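Gullia (robot workcell)

Gullia is a two-armed tabletop robot workcell built in a shared workshop in Neltmont. It was designed by Sihan Tian, a member of the workshop, and assembled in stages from hobby-grade parts and aluminum framing. The name also refers to the control software written for it, although later notes from the workshop call the software Gallon to avoid confusion.

Background

Tian began the project after finishing a single-arm machine called Su, which was bolted to the end of a workbench and used mainly for stacking and sorting. Su could reach only one side of an object and had to let go of it to change its grip. Plans for a successor with 2 arms on a common base were pinned up in the workshop in March, and the first version of the frame was standing a few weeks later. Parts of Su, including its power supply and most of its cabling, were reused.

The first public showing of the finished cell was on August 21, 2020, at a members' open night. The arms were driven by hand that evening, as the recorded motions had not yet been tested with visitors standing nearby.

Construction

The enclosure is an open frame of aluminum bars with panels fixed inside it on three sides. The front is left clear for the operator. Both arms stand on a rail assembly along the front edge, each on its own motor base, and the rail can be unbolted and moved without taking the arms off it. Small circuit boards for the arms are kept below the rail, where they can be reached with a screwdriver from outside the cell.

Each arm has white links, black joint housings and a parallel gripper. A small camera module is fitted at each wrist, so the operator has a close view of whatever the gripper is approaching as well as the wider view from a fixed camera. The wrist view is the harder of the two to work from. Objects nearest the lens are badly out of focus, and Tian's build log recommends checking the fixed camera before closing a gripper on anything thin.

The most expensive single job was the rail, which cost 300 dollars in material and was cut twice after a measuring error. The panels cost very little. They are lined with printed paper and held by clips, so a lining can be changed in an afternoon.

Operation

Gullia is used for handling light household and garden objects. An operator moves the arms through a task while the software records joint positions and camera video – a session of this sort is called a "run" in the workshop. A set is considered complete at 300 runs, after which the props are put away and a new arrangement is laid out. Runs that end with a dropped object are kept and marked as such.

The workshop's rules for the cell are short. Only one person operates it at a time, hands stay out of the enclosure while the motors are powered, and the power is switched off at the wall before anything is rearranged. A new operator does 5 supervised runs before working alone.

Settings

The arrangements inside the cell are known as settings and have names chosen by whoever lays them out. Early ones were plain, with a bare panel behind and wooden blocks on the floor. Tian found that the wrist cameras coped well with these and poorly with anything busier, and the later settings were made crowded on purpose. The garden setting uses patterned wallpaper, a floor sheet printed with line drawings, a small shelving unit, artificial flowers and a hand trowel. Flower stems are among the more awkward props in the collection, as they bend when gripped and tend to catch on their neighbours.

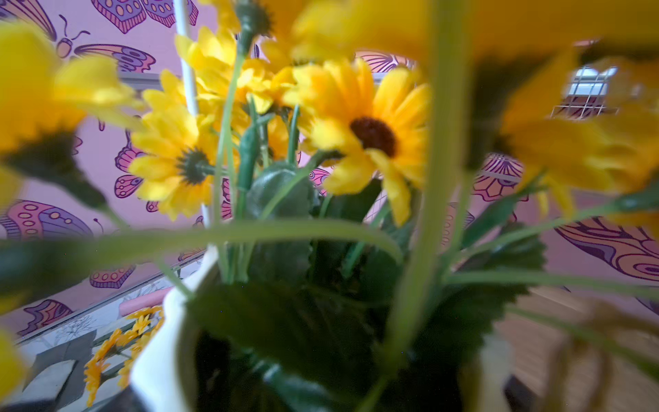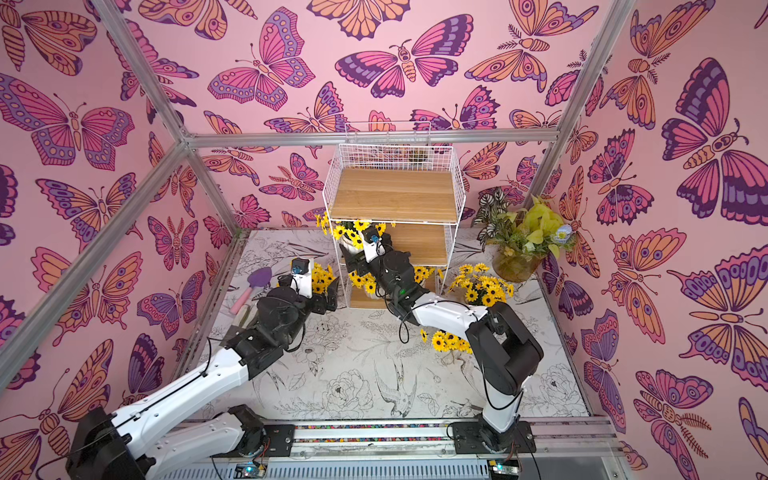
The garden setting: yellow artificial flowers from a wrist camera (first picture), and both arms at the shelving unit (second picture).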